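Tue 26 August

I finally made the plum jam! I've been talking about it since the tree started dropping fruit all over the path, and this morning I got up early, put the radio on and just did it. Five jars and a bit left over in a cup, and the bit in the cup is already gone (toast, standing up, no plate).

The plums are from the tree behind the shed, the one I nearly cut down in December when it looked like a dead stick. I'm so glad I was lazy. I picked until the bucket got too heavy to hold with one arm, then weighed out 2000 grams once the stones were out. The recipe wanted the same again in sugar and I couldn't do it. I used less and threw in the juice of two lemons, and it set beautifully – a proper wobble on the cold saucer. It's a wonderful color too, much darker than I expected, almost like wine.

I did burn my thumb. Not badly.

After lunch I drove out to Pakeo for more jars and came home with more jars and also a cherry pitter, which I have wanted for years and which was on the bottom shelf marked down to 3 dollars. Cherries are long over, of course. I tried it on an olive and it worked like a dream, so I did the whole jar of olives and now we are having pasta with olives tomorrow whether we like it or not.

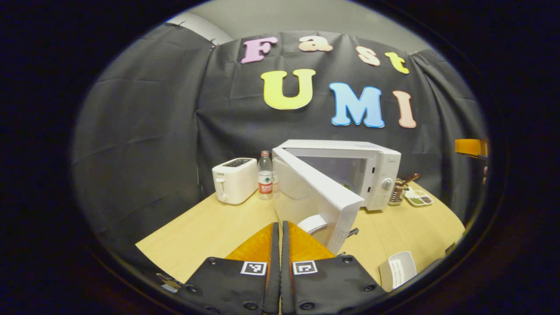 The counter is the one thing that drives me crazy when I cook like this. There's the big pot, the colander, the scale, the jars upside down on a towel, and me trying to chop a lemon on a corner the size of a postcard. I want to move the bread bin to the top of the fridge and see if that helps. I might even clear out the drawer with the old cookie cutters, though I said that last summer too.

Next up is chutney! I found a recipe in the old Trunard cookbook, page 86, with ginger and mustard seed and those small hot peppers, and I have all of it in the house apart from the mustard seed. It says to leave it in the cupboard until the weather turns, so if I get it done this week it should be just right with cheese in December. I think I'll do half plums and half apples. The early apples are sour as anything this year and they'd be perfect.

I still need to write labels. My plan was to do them nicely, with the good pen, and so far I've done one and smudged it. The kitchen smells amazing even with the window open, and I keep walking back in there to look at the jars. Four of the lids have popped. Waiting on the last one.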